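Fliltodo Home Guides > Kitchen & Laundry > Water Softeners
Print this page | E-mail this page

Section 6: Filling the Salt Tank on Your Girard Softener

Now that the hoses are on and the bypass valve is closed, it's time to give your softener its first helping of salt. Take your time with this part – a careful fill in the beginning saves a good deal of fuss come May, when most households start using more water.

1. Lift the lid and set it somewhere clean.
2. Check that the brine well cap is snug.
3. Pour in 2 gallons of water. You only need to do this once, as the softener looks after its own water from then on.
4. Add the salt slowly, stopping at least 6 inches below the rim.

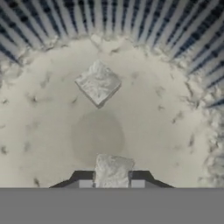
Fine salt can crust over in a damp basement, so if yours is on the humid side, we'd gently steer you toward pellets. Either kind will work in the Standdale and Bruvberg tanks too.

5. Put the lid back on and press until it clicks.
6. Hold REGEN for two seconds and let the cycle run to the end.

Note: The first cycle can be a little noisy, and it's nothing to worry about.

CAUTION: Never use rock salt meant for driveways. Lift heavy bags with a helper, and keep pets away from the open tank.

Contact Us | © 2022 Fliltodo | Back to top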